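Kimie Ichikawa
15 Mar 2018

Today I want to write a little about the ceiling lights in our workroom at Hillden. Small thread.

We moved in last May. The old tubes were yellow and one of them made a noise the whole day. My colleague Kiyoshi asked three times for new ones.

Now we have flat panels. I did not think I would care about a lamp, but in the afternoon my eyes are much less tired.

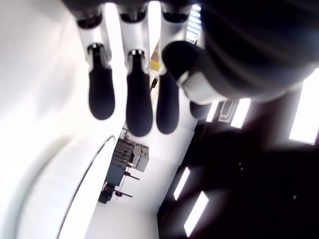

Photo: Itsuki Noguchi / Hillden

The panels are rectangular and very white. For reading small print it is good. For drinking tea it is maybe too much, it feels like the dentist.

The electrician, Mr. Hofstetter, explained me that we could also choose a warmer color. The price was 144 for each panel, the same for both kinds. We voted and white won by one vote. I voted warm.

One question to people who work under such panels: did you put a cover on them, or do you only switch off every second one? Our switch is for all or nothing.

Yoshinori says a desk lamp and half of the ceiling dark is best. I will try it when we get a second switch. Will write again in May.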